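Gernham Family Readiness Program
Progress report to the Janjua Fund, second period

Summary

The program helps households in Gernham write and practice a plan for storms, floods and long power cuts. We are on schedule for enrollment and behind on the follow-up visits. Spending is within the approved budget.

Enrollment and workshops

By the end of July, 206 households had signed up. We held four evening workshops at the Stirnen Street hall, each starting at 6:30 p.m. The first half covers the written plan: who picks up the children, where the family meets, which relative out of town takes the calls. The second half is on supplies and home storage.

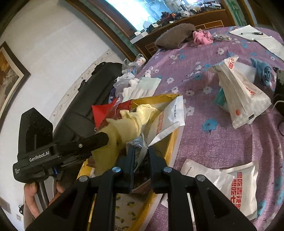

A crumpled pale-yellow item held in a gripper, with an open box behind.

Parents told us the school pickup section was the most useful part. Several had never asked their child's school what it does when the roads are closed. We have moved that section to the start of the evening and added a blank card for the school's number.

The medicine section needs work. People were unsure how early they could refill a prescription, and our handout did not answer that. Shoaib Orakzai is rewriting the page and will have a pharmacist check it before it is printed again.

Follow-up visits

We planned to visit every enrolled household within a month of its workshop. So far we have completed 34 visits. Evening slots fill quickly, and we had only two trained visitors for most of the period. Two more have now finished training, and we have started offering a phone check to families who prefer one.

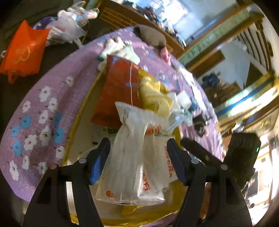 The phone checks take less time than a visit, but they miss things. A caller can confirm that a plan is written down — it is harder to find out whether the teenagers in the house have read it. We will keep home visits for households with small children or an older relative.

Materials

We handed out 979 copies of the planning booklet, including those left at the library and the clinic. The Valtis neighborhood asked for a large-print edition, and the layout is done. Printing will come out of the existing materials line.

Next period

Clear the visit backlog. Hold one workshop on a morning for shift workers. Print the revised medicine page and the large-print booklet. We are not asking for any change to the grant amount, but we would like to move unspent hall rental into visitor travel and need your approval to do so.

Submitted by Liam Hollis, program coordinator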